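Notebook, Sunday, kitchen sorting bench

Akua Arthur asked me to write down how we sort the copper-colored cutlery, because last week the set came back mixed and she lost the morning with it. So these are my notes, also for Nabila when she takes over in July.

Start 9:30. The green top was wiped first with the weak soap (500 ml bottle, the Haldane one is finished, please order). I prefer to have the pieces spread out and not in one heap, the finish scratches when the knives rub on each other. Crossed pieces are fine for a short time.
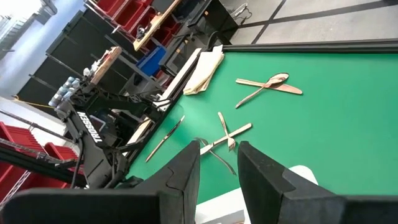 Knives, forks and spoons on the green top, folded cloth at the back corner.

Small things I noticed:
- The knife blades look darker than the handles in this light. It is reflection, I checked two of them at the window and they are the same color.
- The cloth stays folded until the polishing. Last time it was used for a spill and then it left marks on 3 spoons.
- Pick up by the handle, always. Fingerprints on the bowls are the most difficult to remove.

The tray is the white plastic one with grey bottoms. Each kind has its own narrow compartment: forks, then knives, then spoons nested together. I put the forks all in one direction, it takes less space. The wide compartment we leave free for the serving pieces, which are still at Flundton.

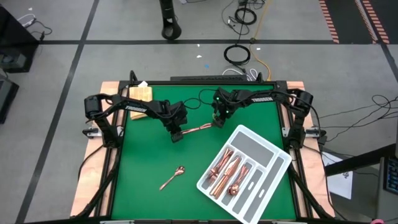

To do

Ask Flundton when the serving pieces return.
Label for the tray, Nabila has the tape.
Decide if the second set goes in the same drawer. Akua says yes, I am not sure, the drawer is 18 inches deep and the tray already sits tight in it.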